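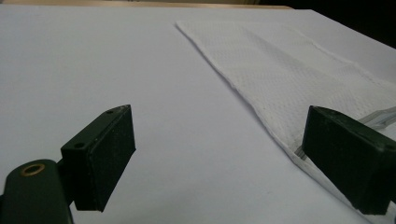
Category: Project updates / Shared spaces

Progress report to the Brollard small grants program

The grant was for fitting out the work room at Hidbridge so that local groups could use it for sorting, folding and packing linen. This report covers the work up to the end of September.

The main tables are in and have been in regular use. We went with plain white work surfaces throughout. Stains and loose threads show up quickly on white, and the groups asked for it. The old benches went to the shed and will be offered to members before we pay to have them removed.

Supplies cost more than we planned. We budgeted $100 for cloths and spent $200, mostly on a heavier type that holds up better when the tables are wiped down between sessions. The overspend came out of the signage line – we are using handwritten labels for now.
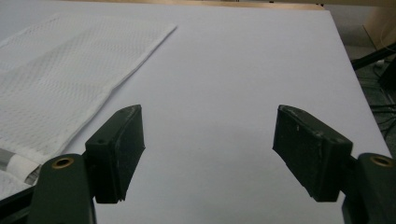

Tonantzin Solís
Room Coordinator, Hidbridge

White cloths are kept for the tables and coloured ones for the floor and sink. A textured white cloth laid flat on a white table is easy to miss, so the closing checklist now has a line for picking them up. Wolfram Görtz rewrote the checklist and it fits on one page.

Over 20 people have done the induction. The groups have packed 742 parcels since opening, which is behind the target in our application. Most of the gap comes from the first month, when the room was only open in the mornings.

Still to do: a second shelf, better lighting at the sink end, and a quote from Travum for the door. We would like to move the unspent training money to the shelf and ask for your approval to do so.

Comments

Yu-ting Yeh: Can the evening group get a key to the supply cupboard? We ran out of cloths again.

Ching-wen Sin: Good to see the new tables. The height is much easier on my back.

Man-lok Liu: I can take one of the old benches if they're still in the shed.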